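Filed under: Home, Small Storage, Sewing Room

Sorting the button drawer, finally

Jul 22, 2021

5 min read

The drawer under my cutting table has been a mess since we moved to Tarport. Buttons, snaps, hooks and eyes, bobbins, and a lot of loose safety pins had all ended up in the same place. I was opening it every time I sewed and spending more time digging than sewing. Last week I bought a divided plastic box, the smoky gray kind with a hinged lid and black latches, and cleared the table to plan what would go where.
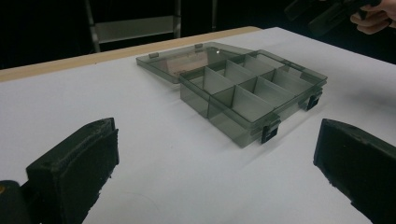
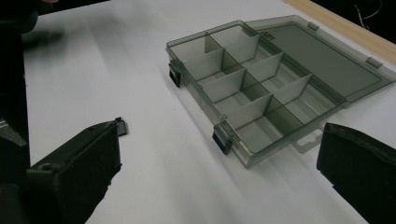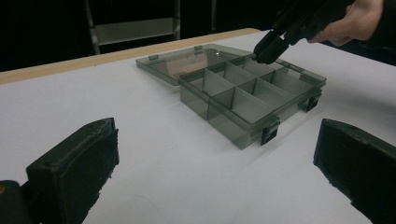
Empty box, lid open, on the white table.

What I bought and why

I had been looking at two brands, Larow and Elex. The Elex box was deeper, but it would not fit in the drawer with the drawer shut. The Larow one did, with a little room to spare, so I went with that. I got it at Villanueva, the hardware store on the hill, where they keep these in the fishing and tackle aisle instead of with the household storage. If you have only looked in housewares, try there.

I wanted a tinted box but would have taken a clear one. The gray hides a bit of dust and I can still see through it well enough to tell red buttons from brown ones. White and cream are harder to tell apart with the lid down, so I keep those at opposite ends.

I also wanted a lid that folds all the way back and lies flat. My old tin had a loose lid, and I was always setting it down on top of something I needed.

Emptying the drawer

I tipped the whole drawer onto an old bath towel. The towel keeps buttons from rolling off, and you can gather up the corners if you have to stop halfway through. I did have to stop halfway through.

First I pulled out everything that was not a sewing notion. That was a tape measure from a gas station, two dead batteries, a furniture key, and a lot of thread ends. Next I took out anything rusty. Old hooks and eyes will mark fabric, and I lost a good pillowcase that way once.

The buttons took the longest. I counted them because I was curious, and there were 485. I kept most of them. Cracked ones went in the trash, and odd plastic ones went into a jar for the school craft table.

How I divided it up

One side of the long divider is buttons and the other side is everything else.

Buttons are by color first: white, cream, black, and then a mixed compartment for the rest. I tried sorting by size on an earlier attempt and gave up on it. When I need a button I am matching a shirt, and I look for color before I look for size.

On the other side I put snaps, hooks and eyes, safety pins, and bobbins. The snaps are in small paper envelopes so the two halves stay together. I wrote the size on each envelope in pencil.

Needles did not go in. They are thin and I would not trust them to stay in one compartment, so they are still in their paper packets in the pincushion drawer.

A few notes after using it

Sorting took 60 minutes, not counting the break for lunch.

Don't fill the compartments to the top. I had the mixed buttons heaped up and the lid pressed on them, so I moved a handful to the jar.

Close both latches before you pick it up, even to move it across the table.

Wash the box first. Mine had a bit of plastic dust in the corners. Dish soap and lukewarm water did it, and I left it upside down on the rack overnight.

I still have the zippers to deal with. They are in a shoebox, tangled, and too long for anything with compartments. I am planning to get to those in August.

Contact | Copyright, all rights reserved | Back to top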